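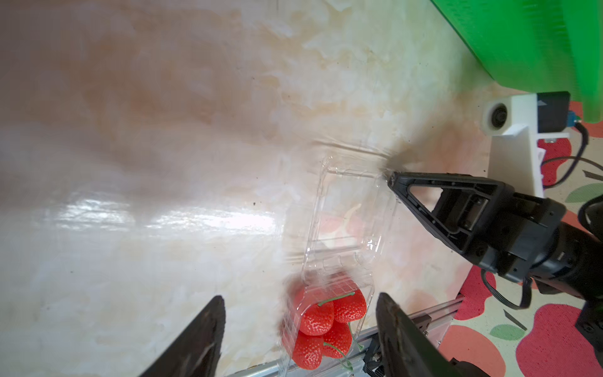 Slide 1. Wait for the back row to sit down. Thank Rekha Warrier for the slot, and for moving me to right before lunch.

Slide 2. What Fluvby sells: two arms, the cameras, the rails to bolt them to, and a support plan. List price 3,340 dollars. The brochure says "ready in an afternoon." Pause here. People who have bought kits will laugh on their own.

Slide 3. Our afternoon. Masaru Arai did the assembly and has asked me not to say how many afternoons it was. Manual is 87 pages, 4 of them on unpacking. Be fair: the unpacking went great.

Slide 4. The fruit test. Clear clamshell, fake strawberries, both grippers. Clear plastic on a shiny marbled top is mean to a camera, and I picked it on purpose -- buyers will own shiny tables too. Point out the thin green stems. Fluvby's demo reel uses wooden blocks. I have yet to meet a customer who ships wooden blocks.

Slide 5. Numbers. 351 tries logged. Don't read the table aloud, Shinji Ueda has handouts. Say only that the lid cost us more tries than the fruit did.

Slide 6. Support plan. Replies were quick and polite, and the second one even had the answer in it. Skip if short on time.

Slide 7. Would I buy it? For a teaching lab, yes. For the Lomar packing line, no, and Isamu can argue with me at lunch -- he'll want to bring up Rowbotham pricing. Let him.

Questions. Repeat each one into the mic.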